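When a stop is not a stop
An opinion from the safety desk at Nollusia

In October a two-armed cell at our Kaplan site continued to move for 14 seconds after its operator had pressed pause. The arms were travelling slowly and no one was hurt. The incident was closed within the week as a software fault, and the supplier, Skutix, issued a correction. In our view it was closed too soon.

The facts are not in dispute. The pause command was received and logged. The left arm held its position. The right arm was part of the way through a planned move, and the controller allowed that move to finish before it obeyed. The screen showed the word "Paused" throughout. The operator, trusting the screen, reached in to straighten a board and withdrew on seeing the right arm still in motion.

Skutix has described this as a fault in the order of messages. That is accurate as far as it goes. The cell had by then completed 3,269 cycles, and the log shows the same delay on 50 of them. On each of those occasions the staff present either did not notice or did not think it worth a report. A fault that appears so often and is written down only once is a fault in the way we work, and no update from a supplier will cure it.

We have heard the argument that small arms on light duties do not call for the care given to heavy machinery. Wiping and handling boards is gentle work, it is said, and the parts weigh very little. The argument misjudges where the danger lies. A gripper has hard, narrow fingers, and two arms sharing one table leave little room for a hand between them. Light duties also invite people to lean in, which they would never do beside a press.

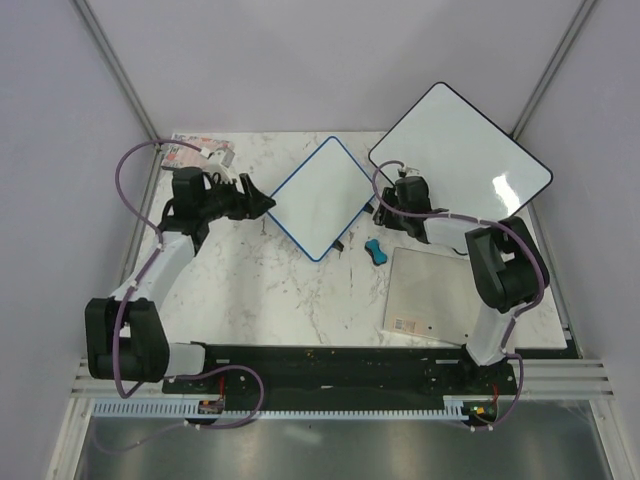

Two-armed cell with whiteboards and eraser on the worktop.

We therefore ask for three changes. The word "Paused" should appear only when both arms report that they are still. Reaching into a cell should require the stop button, with power to the joints removed, and the pause command should no longer be accepted for that purpose. Any unexpected movement, however slight, should be reported within 7 days and read by someone outside the team concerned.

The Nondel site has objected that the second change will slow its work, as each restart means bringing both arms back to their starting positions. We accept that it will. The time lost should be entered in the production plan as an ordinary cost, and the targets for Nondel and Kaplan should be lowered to match before the new rule takes effect.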